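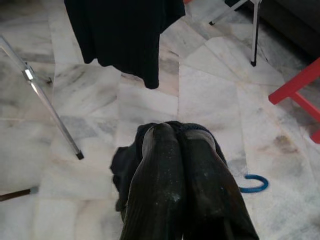

Home Posts Archive Notes About

Laundry is still the chore I use to judge household robots. Vacuuming was settled years ago by a disc that bumps into things, and dishwashing was mostly settled by the dishwasher. Laundry has had a machine for washing and a machine for drying for decades, and everything between the two is still done by hand.

The hard part is state. A mug has a position and an orientation, and if you know both you can plan a grasp. A T-shirt has no useful equivalent. Once it is bunched up, the hem may be under the collar and one sleeve may be inside the other, and a camera sees only the outer layer. Black clothes are worse. Folds in a white shirt show up as shading, while folds in a black one tend to merge into a single dark patch.

Two-finger grippers add their own problem. Closing on fabric is easy. Knowing how many layers you closed on is hard. Pick up one layer and the garment hangs in a way you can work with. Pick up four and it comes up as a lump, and the arm has to put it down and start over. People solve this by rubbing the cloth between thumb and finger, without noticing they do it. Most parallel grippers can't make that motion.

I keep a log of published and privately shared trials where a machine has to get a garment from a pile onto a rack, line or hanger. It stands at 194 entries as of 10 March 2026. My rule for a pass is strict: the garment stays up, it is spread enough to dry, and no person touches it between the pile and the rack. Speed is recorded but doesn't count. Only 2 entries passed with mixed clothing in a room the system had not seen before. Both used towels and T-shirts and left out anything with straps.

Napaporn Nuchit, who reads these posts more carefully than I write them, objected to the last condition. Her view is that a helper who hangs nine shirts and asks for help with the tenth is still worth having. Fair enough - I now record partial passes in a separate column. It makes the totals look better, but I would not buy a machine on the strength of it.

Racks deserve more attention than they get. They are light, they slide on a hard floor, and they have thin legs that spread outward right where an arm or a mobile base wants to be. A sleeve snagged on a bar can pull the whole thing over. Konrad Duda suggested fixing the rack to the wall, and I think he is right for a first product. It removes one moving object from the problem at the cost of four screws.

My estimate is unchanged from last July. Towels first, then shirts, then socks, with fitted sheets a long way behind.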